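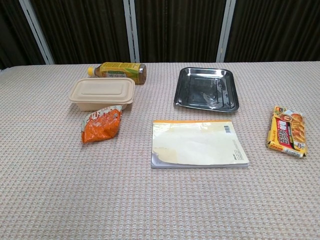
I get the same handful of emails every week about my sourdough starter mail-outs, so I finally sat down with a coffee and typed up the answers. If yours isn't covered, write to me anyway. I like the emails, I'm just slow!

## So what do I get in the envelope?

A little packet of dried starter flakes and a card with feeding instructions. The starter is called Birkitz (my kid named it, no meaning that I know of) and it's a wheat and rye mix. I spread it thin on parchment, let it dry until it snaps, then crumble it up. There's enough in one packet to try twice, so if you mess up the first go, you're fine.

## How long does it take to wake up?

Mine is usually bubbling by day 4. Yours might be quicker in July and a lot slower in January, especially if you keep your kitchen as cold as my sister does. Keep feeding it. Day 2 often looks great and then day 3 looks dead, and that's when people write me sad messages. Hang in there until day 9 before you give up on it, and then email me and I'll send another packet.

## Do I have to throw some away every time I feed it?

Kind of, yes, or you'll end up with a bucket. I keep the extra in a jar in the fridge and use it for pancakes and crackers. The crackers are really good with sesame seeds and way too much salt.

## What flour should I use?

Whatever plain unbleached flour you already buy. A spoonful of whole rye now and then perks it up (mine goes nuts for it). I've had one reader, Knut Hinrichs, feed his nothing but spelt for a whole winter, and he sent me a loaf photo that made me pretty jealous. So there's room to play around.

## There's gray liquid on top. Did I kill it?

Nope, it's hungry. Pour it off or stir it in, then feed it. Pink or orange streaks are a different story, and so is fuzzy mold. Toss the whole thing, jar scrapings and all, and start over with your second half of flakes.

## Can I keep it in the fridge?

Sure! I bake on weekends at most, so mine lives in there the rest of the time. Take it out the night before, feed it, and feed it again in the morning if it looks sleepy. I've left it alone for a month and it came back after a few feedings, a bit sour and grumpy smelling at first.

## Is Birkitz really old?

I wish I had a better story. I started it in my own kitchen one March with flour and tap water. Thijs Coppens, who taught the bread class I took, kept telling us that an old starter is mostly made of whatever you fed it last week, and I'm inclined to believe him. I've mailed out 1,228 packets so far, so it's well traveled at least.

## Do you ship outside the US?

Not right now. I tried, and the customs forms for a bag of beige flakes were more than I could handle. If you know somebody here who visits you, have them order it and bring a packet over, but check your own country's rules first.

## What does it cost?

The starter's free. I ask for a stamped envelope with your address on it, and please use a regular long one. The tiny card-sized ones tear in the sorting machine and then you get an empty envelope with some dust in it.

## Can I pass it on to friends?

Please do! Wait until it's doubling after each feeding, then scoop a couple of spoonfuls into a clean jar with the lid on loose. They can call theirs whatever they like. Somebody's got one named Pilier now and I hear it's doing great.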